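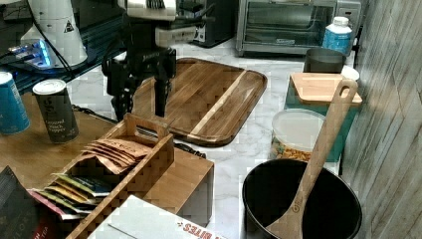
Bit-na Um wrote in to say that a kitchen counter is the worst place in a house to put a robot arm, and that people who build them at home ought to clear a bench in the garage and leave the food out of it. I have had the same message from several others since my last column. I think they are wrong, and I would like to set out why.

The case for the garage is easy to make. A bench can be bolted to. It can be lit evenly. You can leave a half-finished wrist on it for a month and nobody needs the space for dinner. I did it that way for my first build, in the shared workshop on Brinkmann, where I paid 165 dollars a month for a corner and a locker. The arm I made there could pick up a wood block from a marked square and set it down on another marked square. It did that 250 times in a row in April and I was very pleased with it.

Then I took it home and asked it to move a tea packet. It could not. The packet was thin and shiny, the surface under it was stone in one place and wood in the next, and there was a cutting board in the way with a rim on it. None of that had ever come up at the bench, where I had removed everything that might have come up.

A home robot that has been built away from a home has been built for the wrong job. The clutter is the job. Pepper cans, a toaster oven, a pot with a spatula standing in it, a cable that has to run somewhere: these are what the arm will have to reach past every day. If the fingers are too long to come down over a board without knocking the can beside it, I want to know that in the first week, before I have spent 700 dollars on motors.

Bit-na's stronger point is about safety, and I take it seriously. An arm near people should be slow and weak, with a stop button you can hit without looking. I run mine at a quarter of its rated speed. It is never powered when the stove is on, and it is never powered when I am out of the room. Those rules cost me time. They would be just as necessary in a garage, and I suspect fewer people would keep them there.

There is also the matter of who gets to complain. At Brinkmann the only people who saw my arm were other people building arms, and they admired the cable routing. At home my family told me it was loud and that it took up the spot where the bread goes. I moved the base six inches and changed the gearbox. Both changes made it a better machine.

I still rent a bench for cutting and drilling, and I would not do either next to the crackers. But once the joints turn and the gripper closes, carry it inside and put it where it is supposed to work.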